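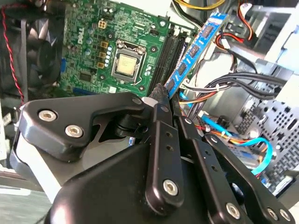
Force threshold stops memory module insertion before the latches close
Print this page | E-mail this page

Posted by Cuervo Integration Desk

Our group is evaluating the Grillodon motion planner for desktop computer assembly. The task is to pick a memory module from a fixture tray beside the case and insert it in a slot on the motherboard. The case lies on its side, and two arms share the cell.
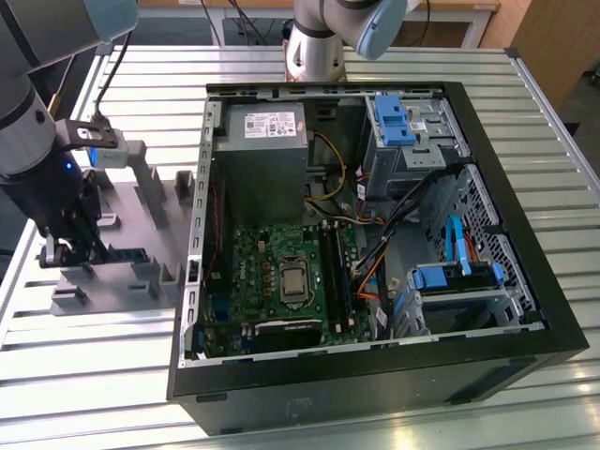 Planning to the tray and to the pre-insertion pose is reliable. The difficulty arises in the final 4 mm of travel. The controller changes from position mode to force mode on first contact, reaches its limit, and reports success while one end of the module is still high. Raising the limit has produced protective stops. We request guidance on whether the fault lies in the threshold or in the pose estimate supplied by the wrist camera.

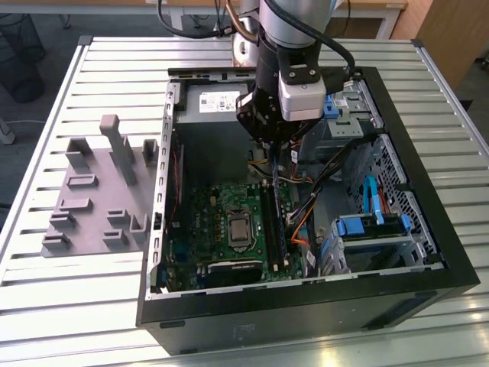 Gripper over the memory slots during an insertion trial.

We have logged 2,350 attempts since April. The false success reports are more frequent after the case has been moved and registered again.

Posted by Gedley Applied Controls

The last remark suggests the pose estimate. Registration against the case rim is not sufficient, as the board may be tilted slightly relative to the rim. Please register against the two ends of the slot itself, and repeat the measurement at the pre-insertion pose.

The success test should also be revised. A force limit alone cannot distinguish a seated module from a jammed one. We recommend requiring both a final depth and a drop in force as the latch engages. In our own cell, a compliant search of 2 degrees about the long axis of the slot, run at low force before the main push, removed most of the jams.

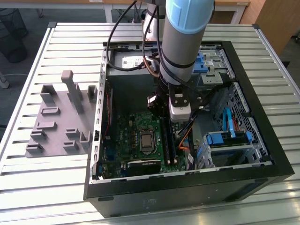
Drirkia Support Forum Member

Agree with the above on depth. Also check your force filter. Ours averaged over 8 samples and the latch event was smoothed out completely. Shorten the window before you change anything else.

Posted by tooling_bench

Have you tried lowering the approach speed? It worked for us on a different connector.

Last updated: April, 4:00 p.m.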